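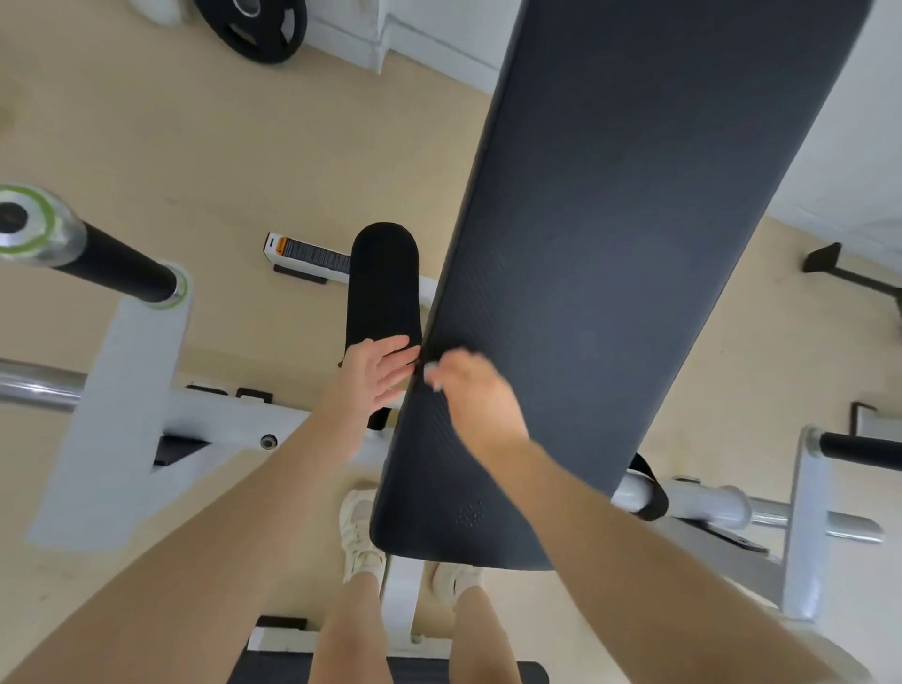
What is the Trekent Cup?
It is a knockout football competition for amateur clubs, played each winter in the coastal district of Wulteo, with the final held in July.

History
The cup grew out of a friendly rivalry between two clubs, Wulteo Harbour and Ledesma Rovers, whose early meetings drew wonderfully noisy crowds. Other clubs soon asked to join, and a proper draw was brought in. The competition takes its name from Trekent Park, the ground where the first final was played. It holds 3000 people, most of them standing on the grassy hill behind the northern goal.

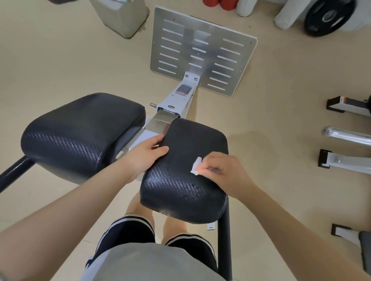 Ledesma Rovers won the first final 2–1 with a superb long-range goal in the 79th minute, still a favourite story among older supporters. Irnuneo United joined in 2000 and quickly became the great entertainers of the cup, known for all-out attack and some spectacular defeats.

Format
Every tie is a single match. Level scores lead to extra time and then penalties. The lower-ranked club is always at home until the semi-finals, a rule that has produced many marvellous upsets.

Colours
The winners' ribbons are green and white.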